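In Praise of the Long Meeting

I love a long meeting. There, I've said it, and I'll say it again to anyone at Kodico who still sends me articles about the fifteen-minute stand-up!

Give me a big curved table, a door that shuts and a whole afternoon with one question in it.

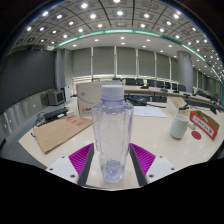
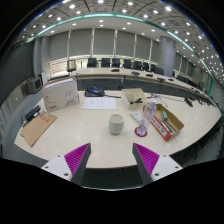
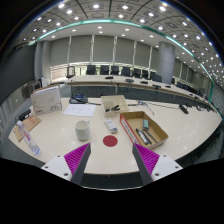 My conversion came in November, when our group had to decide whether to keep the Skallon bus route running through the winter. We had 70 letters from riders and a budget that didn't stretch. The plan was to vote after half an hour. Dayana Pacheco asked if we could read the letters out loud first, all of them, and I remember groaning (quietly, I hope).

We were there for 4 hours. Somewhere in the second one, people stopped giving the speeches they had come in with. You could hear it happen. Wycliffe Lyimo had arrived dead set on cutting the route, and he began asking what time the night shift let out in Galberg, and whether a smaller bus could make the hill. Those were wonderful questions, and he would never have reached them in thirty minutes, because for the first thirty minutes all of us were busy being right.

Short meetings are fine for news. The van is in the shop, the rent went up, thanks, goodbye. But I think we've let the rules for news take over everything else, and a hard choice needs some slack in it. It needs the dull stretch after lunch when somebody mumbles the thing they've been turning over since morning. It even needs the silences, which I used to fill and now really enjoy.

Yes, a long meeting can be awful. I sat through one in Lewis that was mostly a man reading a spreadsheet, and I would not wish it on you. Pick one question, send the numbers out the night before, and take real breaks, long enough for a walk.

The route is still running, by the way, with the smaller bus. I ride it twice a week and it's terrific, especially the hill.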